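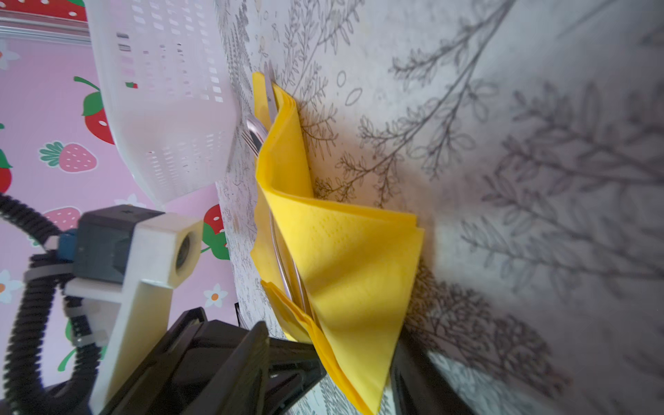

Issue 277 – page 7

Home | Blogging | Email | Plugins | Events | Contact

Farov open day: what I got out of it

Posted 22/01/2021 in Blogging Tools, Email Marketing

Quick write-up before I lose my notes. Farov opened up their office to bloggers and small site owners, one day, free, 100 places. Got mine with minutes to go. They make Momska, the newsletter plugin I moved to in July after my old one kept choking on imports.

Train, then a long walk from the station. Second floor, over a print shop. Badge, lanyard, coffee. Talks started late.

First up was Benjamín Benítez from the Momska team. Subject: welcome emails. He thinks most of us write one, set it and forget it. Guilty. Mine still linked to a free ebook I took down ages ago. He put his own first welcome email up on the screen and it was bad, seven paragraphs about himself. Good laugh in the room. His current one is three lines and a question. People write back to the question, he reads every answer and half his post ideas come from there.

Stuff I wrote down from his part:

– Ask for the reply in email one, not email five.
– Send from a real adress. No-reply kills it.
– Tag people by what they clicked, don't make them fill in a form.
– Clean the list even when it hurts.

On that last one. A woman near me has a knitting blog and she cut 3110 dead subscribers in one go. Felt sick doing it, she said. Her monthly bill dropped a tier and she spent the difference on a proper theme. I haven't had the nerve yet.

Then the tour. Short. Support desk first, which I liked best. You could sit next to someone and watch tickets come in (names blanked out). Nearly all of them were about forms not showing up on the page, and nearly all of those were caching. Clear your cache, people. I've sent that exact ticket myself, twice.

Testing room after that. Old phones on a shelf, old laptops, one very slow tablet they use on purpose. Every new signup form has to load on the tablet before it ships. Wish more plugin people did that – my own sidebar takes forever on my mom's phone.

Lunch was downstairs and ran long. Talked shop with two food bloggers about popups. They hate them, they both run them.

Afternoon was Gwenaël Lefèvre, who runs Juteo, a small shop selling seeds and garden twine. No slides. Just talked through a year of running a store off one newsletter. Best session for me. Gwenaël writes the email first and builds the blog post from it later, other way round from how I do it. Sends early morning, plain text, one link. Big sales banner got fewer clicks than a line about tomato blight. I'm trying the plain text thing this week.

Less good: the pricing session. Basically a sales pitch for the Pro license, and the question about renewals got a fuzzy answer. Also the wifi dropped during the live demo, so we got screenshots instead. Room was too warm by then and a few people had already left.

Asked about the import tool for Barajas, the form builder I still use on one old site. It's planned, no date. Export to CSV for now and map the feilds by hand. Fine for a small list, a pain for a big one.

Would I go again? Yes, for the support desk and Gwenaël. Skip the pricing bit and go get another coffee. They want to do a second one and will announce it to the Momska mailing list, so get on that if you use the plugin.

Slides are meant to go up on the Farov blog. I'll link them when they do. My new welcome email is going out tonight, three lines and a question, let's see who answers.

Filed under: Email Marketing, Event Reports, WordPress Plugins

7 comments | Share this post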